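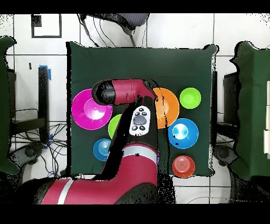
November, evening

Sorted the plastic dishes. They've been on my list since we moved the picnic box out of the hall cupboard, and I kept putting it off for bigger jobs.

I used the table with the dark green cloth on it and put things down wherever there was space. The pink plate went to the left and the orange and blue ones to the right, with the green bowls and the small cups spread among them. It looked like a kids' party before the food comes out. The blue cup and the reddish one both have ridges inside, and I want to keep an eye on those when they're washed, as juice dries in the grooves and then you need the bottle brush.

The blue plate has a small dark mark on the rim. I'll have a go at it with bicarb tomorrow. If it doesn't come off it can go under a plant pot.

I'd half thought of giving the whole lot away and getting one plain set in white. Kwan-ho Chiang said to leave them as they are, because the little ones pick a colour and stick with it, and then you know whose cup is whose without asking. He's right about that. At the last lunch there was only one argument and it was over a chair.

The large plates are the most useful. They take a sandwich and some fruit and still leave a bit of rim to hold. The lime green bowls are good for chips or cut-up melon. The cups are on the small side, fine for water, not much good for soup. I've written "plates, bowls, cups" on a strip of masking tape for the lid of the box so that I stop opening the wrong one. The wrong one has the fairy lights in it.

Looked at the Semple catalogue for a box with a proper handle. They have one called the Rilaleck, item 949, that would fit under the bench, but I measured the gap and it's 510 mm wide and I don't trust it once the lid clips are on. The next size down is item 874. I think the large plates would have to stand on edge in it. I'll leave it for now and keep using the old tub.

Floor needs mopping. The grout between the white tiles shows everything and I went over it with the broom twice without much to show for it. I might try the old toothbrush on the worst lines on the weekend, if my knees are up to it. The grey chair can go out in the hall while I do that.

The green cloth is staying. I wasn't sure about such a dark colour when I bought it at Omis, but the bright dishes look good against it, and it hides tea. It should be long enough for the other table too if we put the two end to end for Christmas. Must remember to check before I go buying another one.

Things still to do before the lunch: find the jug, ask Kwan-ho whether he is bringing the folding stools, buy serviettes, and decide about cutlery. I've got 4 of the short plastic forks in the drawer and can't think where the others went. Possibly still in the car from the lake.

Had toast for tea as I couldn't be bothered cooking by then. Rang Mum at seven. She says the magenta plate used to be hers and that I borrowed it for a barbecue. I have no memory of this. She doesn't want it back, she only wanted me to know.

Bed early. Bins tomorrow, recycling as well.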